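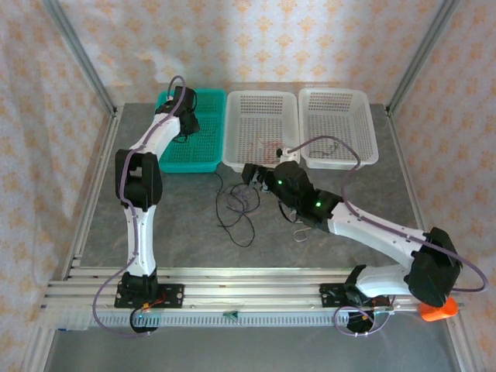

Trestlow Roll-Away Basketball Unit
Sold by Goltthorpe Sports Equipment
Maker: Markmont
Price: £1,624 including VAT, delivery to ground floor included
Weight without ballast: 107 kg
Availability: made to order, see Delivery

We were slow to put the Trestlow on the site. Portable basketball units are the most oversold thing in school sport, and we have taken enough of them back over the years to be wary of any brochure that says "match quality anywhere". So read this page to the end before you order, including the bits about floors and doors.

The Trestlow is a wheeled hoop unit for indoor halls and flat outdoor courts. It has a steel base that takes water or sand, a folding main arm, a clear acrylic backboard and a sprung ring. It is meant for schools, youth clubs and adult social sides who share their hall with badminton, assemblies and Zumba. It is a training and friendly match unit. Markmont's own leaflet calls it "competition ready", and we have asked them what that means. We are still waiting for an answer we could print. If your league has a rule about run-off behind the baseline or about base padding, get the rule in writing and send it to us before you pay.

What we think of it

Sarla Rathore from our workshop put the demonstration unit together in November and it has been in use at our Goltthorpe showroom ever since. Her notes are the basis for most of this section.

The ring is good. It gives when it should and comes back level, and after a winter of people hanging off it when they thought we weren't looking it still sits square. The backboard is acceptable. Acrylic never plays like glass, whatever the catalogue says, and a bank shot taken from the side comes off this one a touch dead. Juniors won't care. Anyone who has grown up on glass will notice in the first five minutes and will then stop noticing.

The base is where the money has gone, and that seems to us the right place for it. Fully ballasted, it does not creep. Older portable units edge backwards during a session, so the free throw at the end of the night is longer than it was at the start, and we could not get this one to do that on a sprung wooden floor or on vinyl. On a dusty painted concrete floor it did move a little. Sweep first.

The height adjuster is the weak point. It works off a crank handle at the back, it is stiff, and the height scale is a sticker. Sarla found the sticker on our unit had been put on slightly low. Use a tape measure the first time, mark the post with a paint pen and ignore the sticker. We have told Markmont this twice.

Anqi Xue, who does our school visits, is less keen on it than Sarla is. Her complaint is the folding. The leaflet shows one smiling adult lowering the arm with a single hand. In her view it is a two-adult job every time, and we agree, so that is what we have put in the instructions we send out. If your evening session is run by one coach with a set of keys and a bag of bibs, this may be the wrong unit for you. A wall-mounted hoop costs less and has nothing to fold.

Specification

Ring: full size, sprung, takes a size 7 ball and everything smaller
Net: white nylon, supplied fitted
Backboard: clear acrylic, full width, with lower edge padding
Height: adjustable from junior to full regulation height
Base: powder-coated steel, black or blue
Ballast: water or dry sand, not supplied
Wheels: four, non-marking, two with brakes
Padding: base front and main post, zip-off covers
Guarantee: 2 years on frame and ring, none on net or covers

The guarantee is Markmont's and we have quoted it as they give it. It does not cover rust where the unit has been left outside uncovered. The leaflet describes the unit as "all-weather", so we think that is a bit rich, but those are the terms.

Before you order

Measure your doors. Measure the store cupboard door as well as the hall door, and measure the narrowest point, which is usually the frame or the closer at the top. The folded unit is long as well as tall, and it needs room to turn. Corridors with a right-angle bend are the commonest reason for a return, and we charge carriage on those.

Ask whoever looks after the building what the floor will take. A ballasted unit puts a lot of weight through four small wheels. Most modern sports halls are fine. Some older church and village halls are not, especially those with a suspended floor over a void. We can't tell you the answer from a photograph, so please don't send us one and ask.

Decide on water or sand. Water is cheap and goes in by hose, and you can drain it if you need to move the unit to another site. It can also leak, and in an unheated store it can freeze. Sand is heavier for the same space, stays put and is miserable to get out again. For a hall that will keep its hoop in one building, we would choose sand.

What it gets compared with

The question we are asked most is how the Trestlow stands up against the Hamdy Courtmaster, which costs a good deal less. We used to stock the Hamdy. It is a decent garden hoop with a large base, and for a driveway we would still point you to one. In a hall with adults playing hard under the basket we found it wobbled, and the ring bolts needed tightening every few weeks. If your players are under eleven and the hoop comes out once a week, the extra spend on a Trestlow is hard to defend. Buy two smaller hoops and let more of them shoot.

Claims we have left off this page

Markmont's material says the Trestlow "improves shooting accuracy". It is a hoop. It says the unit can be "game ready in under a minute". Ours takes longer, with two people who know what they are doing, and longer again if the brake pedals have been trodden down hard. It also says the padding is "pro grade", a phrase with no standard behind it that we can find. The padding is thick, the zips are good and the covers wipe clean. That will do for most people.

Delivery and assembly

Units are built to order. Markmont quote a lead time when the order is placed and we pass it on as given, though in our experience it slips in late summer when every school orders at once. The unit comes on a pallet, part assembled. You will need two adults, a socket set and a clear floor. The printed instructions are poor in the section on the arm springs, so we put our own sheet in with every order. Use ours for that part. Do not cut the transport strap on the arm until the base is ballasted.

We can assemble on site for an extra charge within our van area. Ring the showroom for a quote and have your postcode and door widths to hand.

Spares

Nets, post covers, base covers, wheels, brake pedals and crank handles are kept in stock. Backboards and rings are ordered in from Markmont. Please give the serial number from the plate under the base lip when ordering a ring, as the bolt pattern changed on recent units and the older ring will not fit.

Related items: wall-mounted hoops, ball trolleys, court marking tape, replacement nets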